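Stunano brings hand-held grippers to the packing benches at Prevonthorpe

Staff at the gift box works will teach the new machines by doing the job themselves, from May

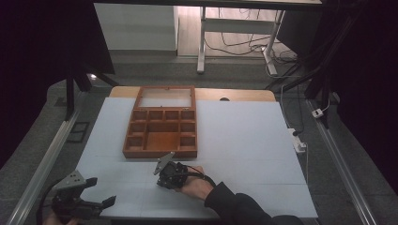

What is changing

Stunano, which makes and packs wooden display boxes, is to automate part of the filling work at its Prevonthorpe site. Four packers have been trained to use hand-held grippers at the bench. They sort small items into compartment boxes with glass lids, and the recorded movements are used to set up two robot arms supplied by Kokley.

The arms will take over the repeat orders. One-off and mixed orders stay with the packing team, as does final checking of the glass and hinges.

What it means for staff

No jobs will go. Packers who record at the bench do so in two-hour sessions and are paid at the higher setter's rate - this also applies to training days. All eight members of the packing team can apply for the setter's role.

"Filling 100 boxes the same way is hard on the wrists," said Rogelio Mangubat, packing manager. "The team asked for shorter spells on that work and they will get them."

Bautista, the company's finishing shop, is not affected.

Staff can put questions to the site office on Thursday.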